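Bin liners, hooks and a speckled carpet: fitting out the waste points at Stondine

9 July 2012
14 shares | 3 comments

Afia Baidoo has been responsible for waste and cleaning supplies at the Stondine offices since the building was refitted. The job covers 41 bins on two floors, most of them small, round and standing on carpet. Her written procedure for them runs to a page and a half, and she agreed to go through it with us.

The first matter was the liner. The previous contract supplied a single size for every bin in the building, bought in cartons of 500. "It was sized for the kitchen bin," Baidoo says. "On a small round bin you had a hand's width of spare plastic all the way round, and it slid down inside as soon as anyone threw in an apple core." The building now takes two sizes. The smaller one, from Vitov, is a plain black sack with no drawstring and no printed band.

She does not think much of drawstrings. In her experience they take up room under the rim and leave the liner sitting proud on one side. For a round bin she prefers a plain sack turned down over the outside, with the slack gathered and tucked at one point.

The order of work is fixed. The sack is opened fully and shaken before it goes anywhere near the bin. One side is hooked over the rim and held, and the other side is then drawn across and down. The base is pushed out last, by hand, so that the air comes out between the plastic and the wall of the bin. "If you push the base down first you drag the top in with it," she says. "Then you start again."

Efe Ojo, who looks after the ground floor, does it differently. He stretches the sack right over the top, as if covering a bowl, works the edge down all round and only then presses the middle in. Baidoo has tried this and concedes that it gives an even edge. It also takes longer and splits the thinner sacks. Ojo's answer is that the thinner sacks should not have been bought.

Hooks at the wall

The second matter was where to keep the next sack. Loose rolls had been left in the bottom of the bins, under the liner in use, and they came out damp whenever a liner leaked. Baidoo moved the spares to the wall. Each point has a small adhesive hook, fixed with the pad supplied, and a clip that hangs from it.

She tested two makes of hook, Ekus and Gál, on the same painted wall. Both held a sack without trouble. The Gál hook came away more cleanly when it was moved, and it is the one now ordered. The wall is wiped and left to dry before the pad goes on, and nothing is hung for the rest of that day.

"It only has to carry a piece of plastic," Baidoo says. "People hang coats on them, and then they ring me."

The clip takes the sack by one corner. Folding it first was tried and dropped - a folded sack stays creased and is slow to open. Held by the corner it hangs flat, and one pull releases it.
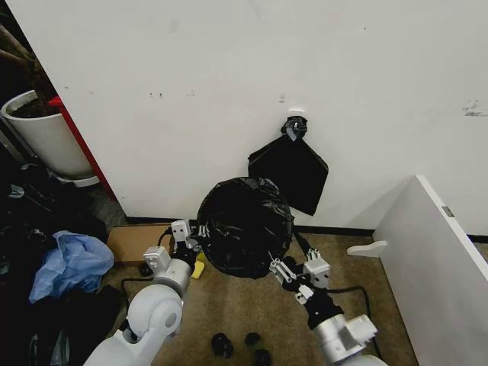

Marks on the paint and care of the floor

White walls behind bins pick up grey scuffs, and Baidoo has stopped asking for them to be repainted every year. A yellow sponge, barely moist, removes most of the shallow ones. The remainder are left. Scrubbing a matt wall produces a shiny patch that shows more than the original mark did.

The carpet is a speckled tan, chosen before her time. It hides crumbs well, which she regards as a fault. Her instruction is to lift the bin and vacuum underneath on each round, including the strip along the skirting. Flattened boxes may stand against the wall until the cardboard collection, but not across a cable.

Ojo would like the bins moved off the carpet altogether and on to the hard floor by the lifts. Baidoo is against it. Her view is that people will walk 13 paces to a bin and no further, and she has asked for the question to be left until the liner contract comes up again.

3 comments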